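We use cookies to keep you logged in and to count visits. Accept / Manage settings

Reading time: 5 min

Cislow and Laleck to become one parish

prairie_lector wrote:
The letter from the diocese was read at all Masses in Cislow this weekend. From September, Cislow and Laleck will be a single parish with one pastor, and the Sunday Mass at Cislow moves to Saturday at 5 p.m. Sunday morning will be at Laleck only. Has anyone been through this in another town? I'd like to know what we should be asking before the meeting in June.

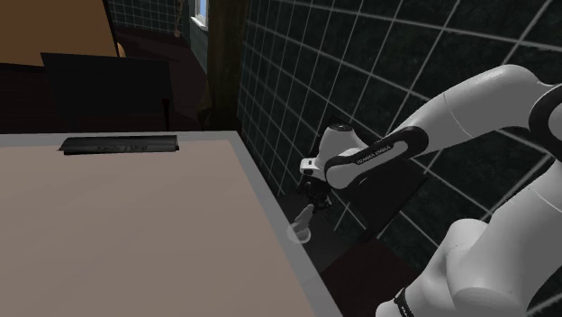
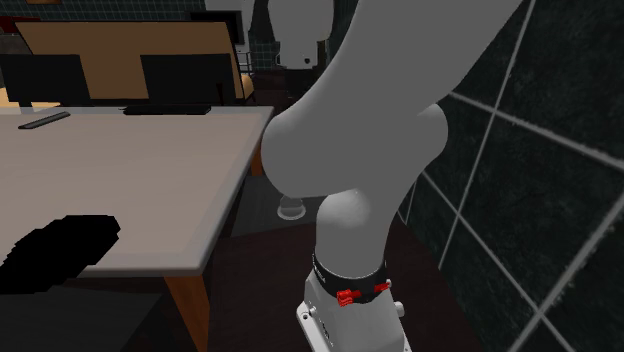
Robot arm beside a table, two computer renders

The letter is a page and a half and says very little about the buildings. It does say both churches stay open "for the present."

grainroad wrote:
We went through it at Birkotmont. Ask who holds the money. When two parishes merge, the assets and debts normally follow the people into the new one, but anything given for a particular purpose is supposed to stay with that purpose. We had a roof fund and it took more than a year to get a straight answer on where it had gone. (It was in the merged account. It's now been put back under its own line.)

Also ask about the cemetery. Ours was left out of the decree completely.

tenor2 wrote:
I'm in Laleck and I'll say what people on this side are thinking. Our church seats 400 and theirs seats 275. We have parking and a ramp. If one of them has to have the Sunday Mass I don't see how it could be the other way round.

prairie_lector wrote:
I wasn't arguing that it should be the other way round. I asked what we should ask.

But if we're comparing, Cislow is fuller on a Sunday than Laleck is, and has been for years. A big church half empty isn't much of a case.

tenor2 wrote:
It's half empty in July. Come at Christmas.

marigold_k wrote:
Everybody's is full at Christmas.

My concern is the drive. My mother is in the seniors' lodge at Cislow and there are plenty of others there who walk over. They don't drive and a good many of them don't go out after supper in winter. Saturday at 5 is dark from November on. The sidewalk on the north side is never cleared properly.

Communion will still be brought to the lodge, I assume, but it isn't the same as going to Mass, and they know that.

grainroad wrote:
Ask for the Saturday Mass at 4 instead. We got ours moved by half an hour just by writing in. The pastor has to get from one to the other, so the time depends on what else is on his schedule, but nobody at the chancery is attached to 5.

okanagan_sid wrote:
Different view here. I think both towns should be grateful they still have a priest. The diocese has 2 to cover everything from Soriano to the river, counting the one who's supposed to be retired. People talk as if the bishop had a cupboard full of them and was being stingy. I grew up with Mass once a month and a lay-led liturgy the other Sundays, and the parish survived.

marigold_k wrote:
Survived where? The church I think you mean was sold and is somebody's pottery studio now.

okanagan_sid wrote:
Fair enough, it was sold. That was long after I left, and it closed when the mill closed. There was no one left in the town. You can't put that on the liturgy.

prairie_lector wrote:
Can we stay on the meeting? So far I have: restricted funds, the cemetery, the Saturday time, winter access. What about the name?

grainroad wrote:
The name matters more than you'd think. Usually the new parish gets a new name and each church building keeps its own title. So your church is still dedicated to whoever it's dedicated to, and the parish on the letterhead is called something else. We were asked to send in suggestions and the bishop picked from the list. Don't propose gluing both names together. Three of ours did that and they were all turned down.

psalmtone wrote:
Canon law point, for whoever is drafting questions. The bishop has to hear the council of priests before he merges parishes. If you believe the decree is wrong you first ask him in writing to revoke or amend it, and the time limit for that is short and runs from when you're notified of it. Ask at the meeting whether the decree has been issued yet or whether the letter is only an announcement. Those are two separate things and people miss the deadline by mixing them up.

Closing a church building is another process again and needs its own reasons. A merger doesn't close anything.

tenor2 wrote:
Is anybody planning an appeal? That seems like a poor way to start with people you're going to be sharing a parish with.

psalmtone wrote:
I didn't say anyone should. I said they should know the dates.

prairie_lector wrote:
No one has mentioned an appeal to me. I'll ask about the decree, though. The letter just says "it has been decided."

rye_and_barley wrote:
Registered in Laleck, married in Cislow, so I'm probably the only one here who doesn't mind. The letter gives 2326 registered for the two together. I'd like to know how old that figure is. My brother is still on the Laleck list and he's been in another province since high school. If they're assigning priests based on registrations, somebody should clean up the registers first.

Something else for your list: choirs. Laleck has an organ and a proper choir. Cislow has guitars. I don't want to be in the room when that's discussed.

tenor2 wrote:
There is nothing to discuss. The Sunday Mass has an organ.

marigold_k wrote:
And there it is.

rye_and_barley wrote:
Let the Saturday group keep Saturday and the Sunday choir keep Sunday. If some of us want to sing at both, we can drive.

grainroad wrote:
That's what we ended up with at Birkotmont. The one thing I'd do over is the Easter Vigil. There can only be one, and we left it until Lent to decide which church. Settle that in the fall. We alternate now.

prairie_lector wrote:
Thanks, adding the Vigil and the registers. I'll type up the list and leave copies at the back of church in Cislow. tenor2, if you'll put some out at Laleck I can drop them off at your office during the week.

tenor2 wrote:
Yes. Leave them in the box by the side door, the office is closed mornings. And ask about 4 p.m., my wife's parents are in that lodge too.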